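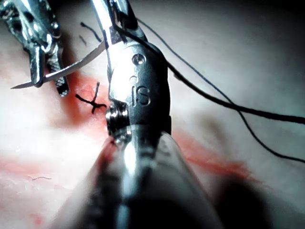
Photo: Hopkin

Skumelico needle driver, wristed, 5 mm
Order code 482
Supplied by Zonport

The Skumelico is a needle driver for robotic suturing practice and theatre use. It has a metal wrist and narrow metal jaws, and is made to hold curved needles while the other arm passes or receives them. It can be fitted on the left or the right.

Shaft diameter: 5 mm
Working length: 300 mm
Wrist: cable driven
Supplied: single, non-sterile, with cleaning guide

Clean and sterilise before first use. Flush the shaft from the top port until the water runs clear, then move the wrist through its full range by hand and flush again. Do not soak overnight. Check the cables at the pulley for fraying and return the instrument if a strand has lifted.

Use the needle driver for the needle and a grasper for the thread when tying. Fine black suture can be tied with two drivers, but the jaws grip hard and may mark the thread. Keep the short tail upright while the knot is drawn down on the incision. 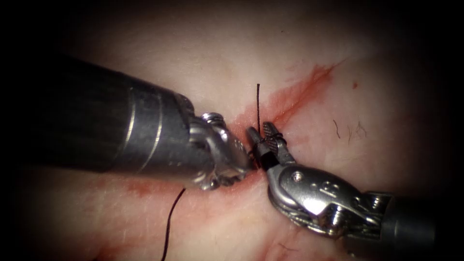 Testo wrote in to say that thin thread slips less if the jaws are brushed out after every case, and asked for a softer brush in the pack. One is now included with orders from October.

Bench tested by Zonport to 3,000 jaw closures. Spare brushes and port caps are listed under accessories.

Page updated March 13, 2019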